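Wed 6 November
By Nima Farahani

Print this page | E-mail this page

Suturing practice, notes for week 5

Okay, interrupted stitches! I know a few of you would rather jump ahead to running sutures (Valdemar Ásgeirsdóttir has asked me twice), but please stay with these a bit longer. Each stitch gets its own knot and its own trim, so if one goes wrong you can take it out and leave its neighbors alone. Keep the curved needle moving along its curve, and don't yank the thread through! 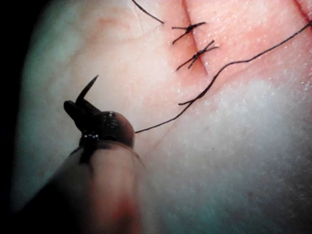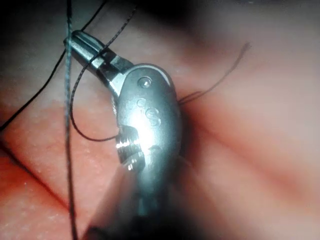 My other nag is tension. Bring the edges together and stop there, because a stitch that's too tight just puckers everything. For next time, practice for 30 minutes on the Plomska pads and bring me your 2 best knots, tails trimmed.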